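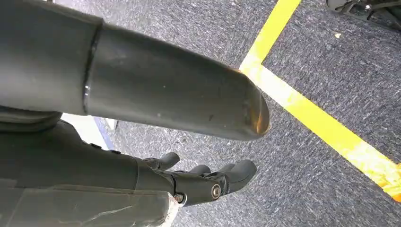
Wrist camera view, hand over the carpet, tape corner at right.

From: Iddrisu Appiah
To: annan-demos list
Subject: Re: [annan-demos] wrist view, which episodes to keep

Mila wrote:
> I've gone through the July batch. 574 episodes recorded, and I get
> 510 after dropping the ones with missing joint readings. Two questions.
> Do we mask the arm segment out of the wrist view before training?
> And does the plastic on the hand matter? It's in the lower left corner
> and I don't know whether Iker's set has it.

On the first, no mask. The segment takes up much of the upper half of the picture in poses like the one attached, but it moves with the joint angles and the policy gets those anyway. I tried a fixed mask on the Brastirov set and it removed carpet we needed in the extended poses.

On the second, please check before merging. If one set has the wrap and the other doesn't, the model can tell them apart from that corner alone, and the two operators work at different speeds. Tag each episode wrap yes/no in the metadata and I'll balance the batches on it.

One more thing — exposure. The diagonal strip of yellow tape goes orange and looks slightly blown out towards the lower right, while the upper strip stays a clean lemon. Anything that finds the corner by a colour threshold will lose part of the diagonal. Lock the exposure for the next session and note the value in the log.

I make the target 1000 usable episodes, so we are 490 short. Start poses should be spread over both sides of the tape. At present nearly all of them start on the left.

Iddrisu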